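3.2 Materials: the discs

The sorting and stacking tasks used a single family of objects, which we call discs throughout. They are short cylinders with flat faces and a thick edge, and they come in several pastel shades. We chose them over the shaped blocks of the earlier Starnham study for two reasons. A disc has no front or top, so a participant cannot be slowed down by having to turn it the right way. The edge is also thick enough to be picked up from the side, and older participants in the pilot had trouble lifting thin counters off a table.

All the discs have a matt finish. In the pilot we had used a glossy set from Kröger, and under the ceiling lights the reflections made the paler shades hard to tell apart. Hwa-young Kwon, who ran the pilot sessions, noted that participants often tilted the glossy pieces before deciding which tray they belonged in. The tilting added time to the trial and had nothing to do with the choice we wanted to measure. It was not seen with the matt set – or too rarely to matter.

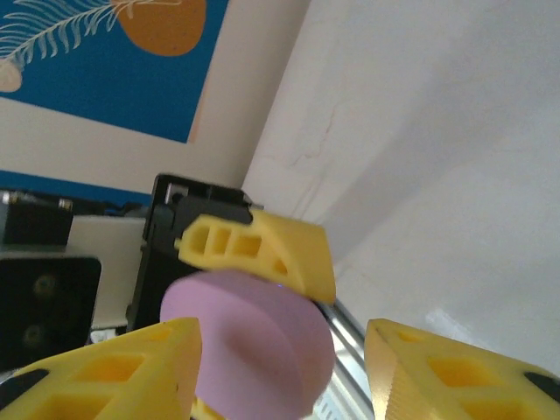

Figure 3. A lilac-pink disc held between yellow fingers.

Shade was the only property that participants were asked to attend to. The lilac-pink was kept in the set although it was the shade most often confused with its neighbours during the pilot, as a task with no errors at all would have told us little. Participants were not given names for the shades. They were shown one disc on each tray at the start and were told to match the rest to it.

Discs were wiped with a dry cloth between sessions and kept in a lidded box, away from the window. Any disc with a chipped edge or a visible mark was taken out, as a mark can serve as a cue once it has been noticed. Wear was light, and replacements came from the same Jilemance batch so that the shades would stay the same.

After removing practice trials and trials stopped early, 1,782 placements remained for analysis. A placement was counted when the disc lay flat on a tray and the hand had left it. Discs that were set down on edge and rolled were counted from the moment they came to rest. Where a participant moved a disc a second time, only the final tray was used, and the first choice was recorded separately (see Section 4). Sessions lasted about 30 minutes, including the break.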